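Home | Courses | Handouts | Library | Contact

Visanley Evening Classes
Understanding Wood for the Home
Handout 4: Reading the grain

Welcome back, everyone, and thank you for bringing in so many odds and ends last time (the bread board from Rutby was a treat, and I am still thinking about that stool leg). This session we slow down a little and look at grain, which is one of those words we all use happily and rarely stop to explain.

When people talk about grain they may mean several things at once. They may mean the direction in which the fibres run, which matters a great deal when you plane or split a board. They may mean the texture, so that oak is called coarse and pear is called fine. And very often they simply mean the pattern on the surface, for which the more careful word is figure. I shan't tell you off for mixing them up - I do it myself by the second cup of tea - but do try to notice which one you mean.

The pattern you get depends on how the log was cut. A board sawn straight through, away from the middle of the log, tends to show arches and wavy shapes, as the saw passes across the growth rings at a shallow angle. A board cut so that the rings meet the face squarely will show straighter, closer lines, and it will usually move less as the air in your house changes through the year. Plenty of boards have a bit of both, and I find those the most enjoyable to sit and look at.

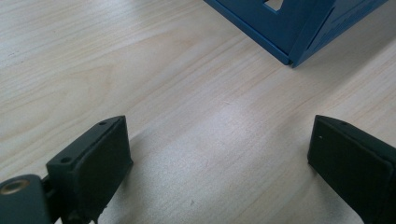 Cosimo Mazza wrote in after the last class to say that he had always been taught to choose straight lines and leave the wavy boards for the back of a cupboard, and was that still good advice? Well, Cosimo, it is good advice for a drawer side or a door frame, where you want things to stay put. For a top that is properly fixed, with room to swell and shrink, I would choose whichever you like looking at over breakfast.

A few words on light, too. Pale woods can look quite flat under a ceiling lamp and then come alive when the light falls low across them. Before you decide that a board is plain, carry it to a window and tilt it slowly. Do this again after sanding, as scratches running across the fibres show up at once and are much easier to put right before the oil goes on.

For next time, please read Thakur, pages 134 to 197, skipping the tables if they make your eyes swim. Then find 2 pieces of wood at home and sketch the lines on the face and on the end of each. Pencil is fine, and so is the back of an envelope.

The Zakthorpe timber yard visit is now in January. Stout shoes, please, and bring a flask.

This site uses cookies to remember your settings. Accept | Manage

© Visanley Evening Classes | Contact the office | Back to top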